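Open house at Pundmont

I finally made it to the Pundmont open house in September. They hold it once a year at their building in Ostilwood, and I had missed it the last two times because of work. Doors opened at 10 in the morning. I got there a little before that and found a line already going down the side of the parking lot.

At the door they gave everybody a map on a half sheet of paper and a time slot for the main floor. Mine was 10:40, so I had time to get coffee and look at the older equipment in the lobby first.

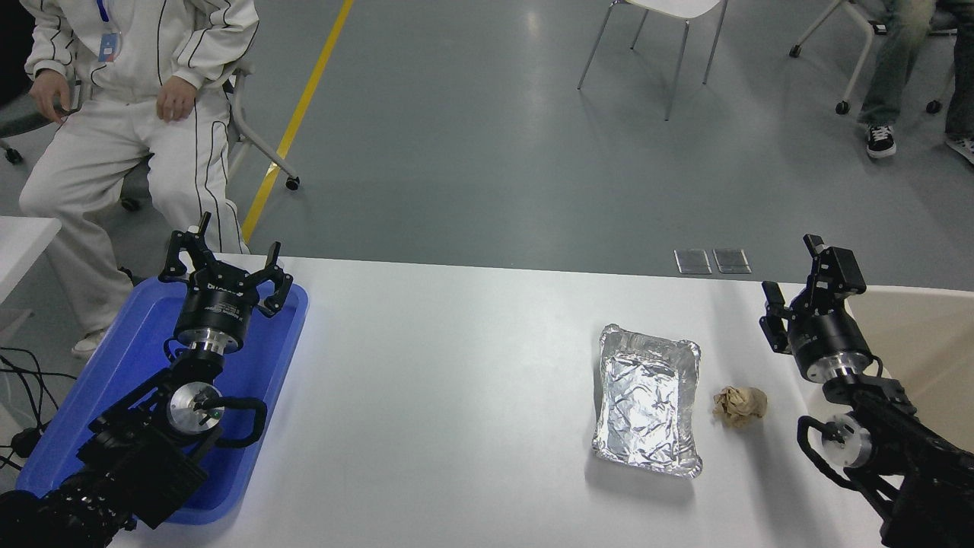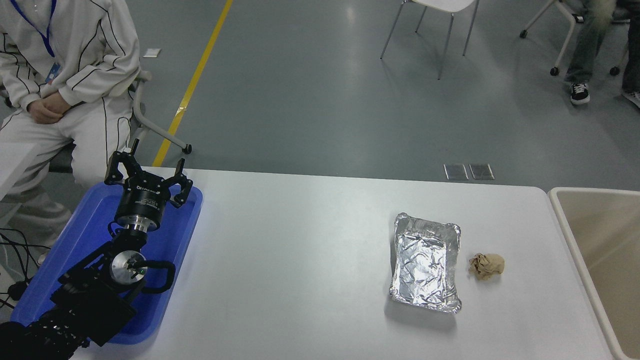
Most of the main floor was tables with arms on them, working with ordinary household stuff. I had expected car parts or something like that. The woman who ran our group was Firdevs Değirmenci, an engineer who has been with the company since it was in a smaller place across town. She talked for maybe ten minutes and then took questions, and the questions went on a lot longer than the talk.

The main thing I took from her is that soft and crumply things are hard. A wooden block is the same shape every time you pick it up. Foil bends when you squeeze it, and a wad of paper is never the same wad twice. She said they had logged 488 tries on the foil and paper task as of the night before, and that they keep the bad ones along with the good ones. A man in our group asked how many were bad. She said more than she would like, and that light bouncing off the foil was part of the trouble.

Somebody else asked whether the arms were figuring it out alone or being run by a person. She said both, depending on the table and the day. A person runs the task many times, those runs get saved, and later the arms try it by themselves using what was saved. I had read about this before but it made more sense hearing it from someone who does it for a living.

The second stop was the Windano room. Windano is their name for the software that sorts all the saved runs. This part was mostly screens, and I will admit I lost the thread after a while. The kids in the group liked it because you could drag a slider and play a run backward.

Then there was a hands-on station at the end of the hall where you could drive a small arm yourself with a pair of handles. The job was to move a sponge from one bowl to another. I dropped it four times and got it on the fifth. My nephew got it on his second try and wanted to go again, but the line was long and they were only giving one turn each.

A few practical notes if you are thinking of going next year:

Parking is free but the lot fills up fast. We ended up on Wang Street and walked back.

Take the early slot if they offer it. By noon the hallways were packed, and one of the greeters told me they had signed in 505 people already.

Food is one truck. The line was slow and they were out of everything but hot dogs when we got there.

The floors are hard and there is not much seating for visitors, so wear decent shoes.

We left at 1:30. I asked at the front desk about tours at other times of year and they said school groups only, though they do keep a mailing list. I put my name on it. If they send out a date I will post it here.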